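The Blanket of Mrs. Midtbø

By Rodica Pană
Oct 13, 2021

14 shares | 3 comments

When Frøydis Midtbø left the house on the hill, she took one suitcase and the clock. All other things she left for her nephew Kjell, who came in March with an empty van and did not know where to begin.

He began with the kitchen. In the drawer under the bread box he found 64 letters, tied with a string, and all of them were from the same man, Þórarinn Egilsson. Kjell had never heard this name. He made coffee and sat down on the floor, because the chairs were already in the van.

The first letter was short. "Dear Frøydis, the boat was late and I was cold until the morning. I should have taken the blanket when you offered it."

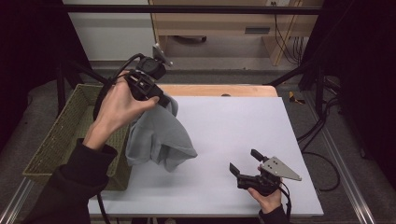

Gray cloth, held above a white table.

In the second letter he wrote again about the blanket, and in the third. He had a room in the harbor town and a job at Hellström, where they repaired engines. He earned 600 a month and saved 50 of it for the ticket back. He asked if she still had the blanket on her bed, and if the dog slept on it. Kjell remembered the dog. He had been afraid of it as a small boy.

He read until the coffee was cold. The man did not write about love one time. He wrote about weather, soup, and a landlady who sang.

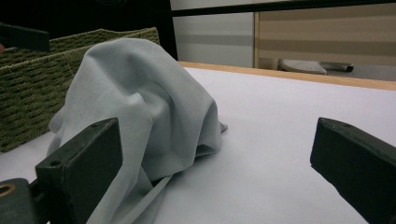 Soft folds, with one small corner sticking out.

The last letter had no stamp. It said, "I have the ticket. If you do not want me to come, do not answer." Kjell looked for her answer, but of course an answer would be in another house, in another drawer.

In the evening he called his aunt. She was a long time silent.

"I answered him," she said. "I gave the letter to your father to post."

Kjell's father had been a forgetful man. They both knew it, and they did not speak about it on the telephone. 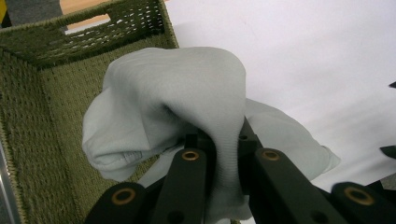

Kjell slept that night in her old room, with his coat over his feet. In the morning he opened the last cupboard, and there it was, on the top shelf behind the winter curtains. It was a pale gray-blue, the same as the cloth next to the green woven basket here, and it smelled of soap. He did not put it in the van with the other things. He laid it on the front seat, put the letters on it, and drove slowly down to the harbor road, where he stopped to ask a woman if she knew the name Egilsson.

"The old one or the young one?" she asked.

3 comments | Share this story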